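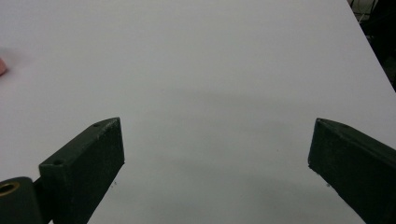
Demonstration gathering is the collection of recorded examples of a task for use in training a learning system. In robotics the examples are usually short recordings of a tool or arm carrying out a simple action, such as picking up an object and putting it somewhere else. A common method uses a hand-held gripper with a camera mounted on it, so that a person can perform the task directly while the camera records from close to the point of contact. The view typically includes the gripper itself: two dark green fingers standing wide open over a white tabletop, with nothing between them, is a normal view in such a recording. The learning system is trained on many recordings of this sort, together with a record of how the gripper moved and how far it was open.

Background

Early work on teaching robots by example relied mostly on guiding the robot arm by hand or steering it from a control station. Both methods need the robot to be present for every recording, and both tend to be slow. Hand-held grippers separate the two stages. Examples can be gathered on a kitchen counter, a workbench or an office desk, and the robot is needed only later, when the trained system is tried out.

The method depends on the hand-held tool and the robot's own gripper being alike. If the fingers differ in length or shape, or if the camera sits at a different angle, the system sees one thing in training and another in use. Projects therefore often make both sets of fingers from the same drawings.

Terms

An episode is one complete recording of a task, from start to finish. A session is a group of episodes recorded with the same setup. The operator is the person holding the tool. An idle stretch is a part of an episode in which the gripper is open and no object is being handled. A reset is the work of putting the objects back before the next episode, and is normally left out of the recording.

Procedure

A session usually begins with a check of the camera and a slow sweep over the work area, which lets the tracking software settle. The operator then opens the gripper fully and closes it fully so that both ends of its travel are on record. After that the episodes are recorded one by one.

At the Kandinby site, a session in the Pasarport collection consists of 30 episodes. Operators are asked to move at an even speed, to keep the free hand away from the work area, and to hold the gripper still for a moment at the end of each episode. Objects are placed in a new position at every reset. A change of operator starts a new session, and so does any change in the lighting or the table.

Plain surfaces are often used for first sessions. They make it easy to see the fingers and the object, and they simplify checking by eye. They can cause trouble for tracking software that relies on visible detail to work out how the camera is moving. Some projects place a printed pattern at the border of the work area, while others rely on motion sensors in the tool.

Idle stretches

Opinions differ on what to do with the parts of an episode in which nothing is held. Older practice was to trim them. A system trained only on the moments around a grasp, however, has few examples of how to approach an object, or of what to do when the gripper is some distance away from it. Most current collections keep the approach and trim only long pauses.

In the Pasarport collection, stretches with open fingers over a bare part of the table are kept if they lead into a grasp or follow a release. They are marked as idle so that a user can leave them out.

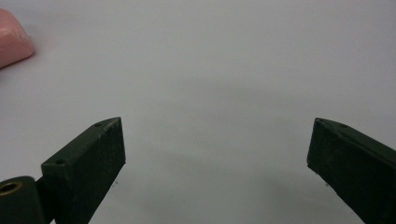

Camacho has argued that the mark should be dropped altogether, on the grounds that "idle is a guess about what the operator was doing, and a pause before a grasp is part of the grasp." The maintainers kept the mark but added a note saying that it describes only the state of the gripper and makes no claim about the operator's intent.

Review and labeling

Each episode is played back before it is accepted. Reviewers look for lost tracking, blurred stretches and objects that were knocked out of reach. Rejected episodes are stored apart from the main set. Failed grasps are not a reason for rejection if the operator recovers and finishes the task, and such episodes carry a separate label.

Text labels are short and written in everyday words, such as "pick up the block" or "move the cup to the left." Labels are added after recording, by a person other than the operator. Clisumer, the review program used at Kandinby, shows the recording next to a graph of the finger opening, and a label cannot be saved until the whole episode has been played.

Size of collections

The number of episodes needed depends on the task and on how much the setting varies. In the Pasarport collection, a single task on one table is assigned 100 episodes, and a task recorded in several rooms is assigned 300. The full collection holds up to 3000 episodes. Adding episodes from a new room has generally been found more useful than adding the same number from a room already covered.

Wear and upkeep

Gripper fingers are handled constantly and pick up scuffs at the tips. Light surface wear is usually left alone, and it can be helpful for a collection to include fingers in different states. Fingers that have bent or cracked are replaced, and the opening range is measured again afterward. Screws are checked at the start of each session. A loose finger shifts slightly under load, and the shift does not show in the recorded opening value.

Limits

Camera views from the tool show little of the wider room, and objects outside the view are unknown to the system unless a second camera is used. Force is not recorded by most hand-held tools, so tasks that depend on pressing or twisting are harder to teach this way. Operators can also make movements that the robot arm cannot follow. These are found by replaying the path in software and are removed before training.

See also

Imitation learning
Motion tracking
Robot gripper
Training data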